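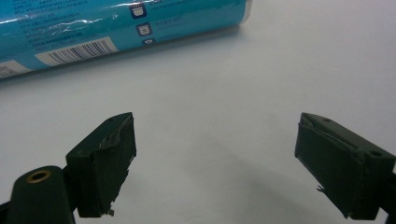

Early life and high school

Joon-young Seol is an American football placekicker, formerly of the Treklow Millers. Grew up in Figueroa, played soccer until his junior year. Switched after the school's kicker moved away two weeks before the opener. No kicking coach at the school at the time, the line coach filled in.

Made 12 field goals as a senior, a school record then. Longest was from 47 yards, against Hellent, on a wet field. Also punted, but not well, and the punting was handed to a backup safety by midseason. Figueroa lost in the second round of the playoffs that year. Seol's only try in that game was blocked.

Few college offers. Two smaller schools wanted him as a walk-on, one wanted him to punt. Picked Treklow, mostly for the engineering program according to a hometown paper.

College career

Redshirted his first year. Second year he handled kickoffs only, behind senior Sorin Đorđević, who held the job for three seasons. Seol had 5 touchbacks in the opener, then a groin strain in week four and missed the rest of the schedule.

Took over field goals the next fall. Started badly, missed three of his first four, all wide right. The staff changed his steps (shorter approach, less angle) during the bye week and the misses mostly stopped. Finished the season above 80 percent. Beat Hellent on the last play of the rivalry game, a 38-yarder, first Treklow win in the series in nine years.

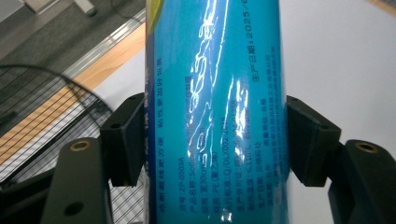

Kalliopi Nikolaidis wrote in the student paper that the kick was less of a surprise than the drive before it, as Treklow had not moved the ball through the air all afternoon and then completed four passes in a row. She also thought the Hellent timeout, meant to ice him, gave the line a rest it badly needed.

Seol's junior year was cut short. He tore a ligament in his plant leg while covering a kickoff return in the third game. Surgery the same week. Missed spring practice as well, and there was talk of a medical retirement, which the team denied. Đorđević, by then a graduate assistant, ran his rehab kicking sessions, beginning in February with a limit of 200 kicks a week. The limit was later raised.

Came back for a final season as co-captain. Made every extra point. Field goals were shakier, expecially from beyond 45 yards, and the coaches went for it on fourth down more than they had before. Treklow went 7-5 and did not play in a bowl.

Professional tryouts

Undrafted. Attended one rookie camp and was not signed. Had a second workout with an indoor team, on Thu 24 May, and was offered a short contract. Turned it down over travel. The uprights in the indoor game are narrower and he is said to have disliked them.
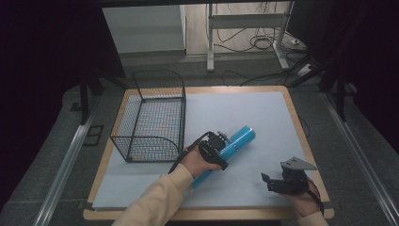 Coaching

Returned to Figueroa as a volunteer, then as special teams coach under head coach Selma Živković. Runs a summer kicking clinic at the high school field. Roughly 500 kickers have attended it, most of them from soccer programs. The clinic was moved to mornings after its first year because of heat.

Two of his Figueroa kickers have gone on to play in college, one of them at Hellent. Under Živković the team has also used an onside kick formation with two kickers lined up, drawn up by Seol. It was tried four times in it's first season and recovered twice.

Playing style

Right-footed, two-step approach. Known for a low ball flight, good in wind but easier to block. Six of his college misses were blocks.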